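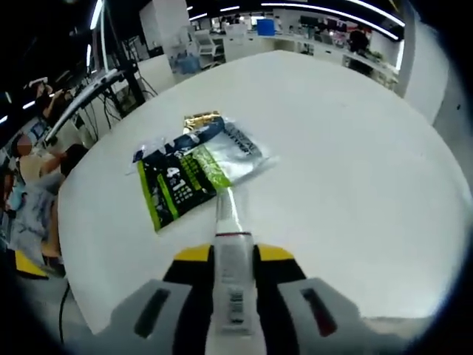 Figure 1. View from the hand-held gripper, jaws open, with a sealed plastic package on the round table.

Collecting Demonstrations of Package Handling with a Hand-Held Gripper
Student Project Report, Guimarães
16 August 2023

1. Purpose

The Vikix project studies how a robot arm can learn to pick up soft, sealed packages from recorded human examples. The present report covers the first stage, in which the examples were gathered. Training of the model is scheduled for September and will be reported separately.

2. Method

Recordings were made in a shared open office. The operator holds the gripper by hand, and a camera mounted on the tool records each attempt from approach to release. Packages with both printed and transparent sections were included, as in Figure 1, where the clear plastic reflects the overhead lights. Surfaces of this kind were expected to be difficult for the model, and the project plan called for them to appear in every session.

Each attempt begins with the jaws fully open. The operator closes them on the package, lifts it, moves it to a new position and lets go. Between attempts the package is turned to a different angle. Sessions were limited to 90 minutes.

3. Data collected

Over 700 attempts were recorded by 3 operators. Of these, 60 were removed during review. The most frequent fault was a start with the jaws partly closed; in other cases the package left the camera's view before the lift was complete. The remaining recordings were labeled in Zallness and stored on the project drive.

4. Observations

Operators worked more quickly in later sessions, and their approach paths became more alike. This reduces variety in the data. A written schedule of starting positions was introduced for the final sessions and should be used from the outset in any further collection.

Lighting was not varied. A second set of recordings under dimmer light is recommended before training begins.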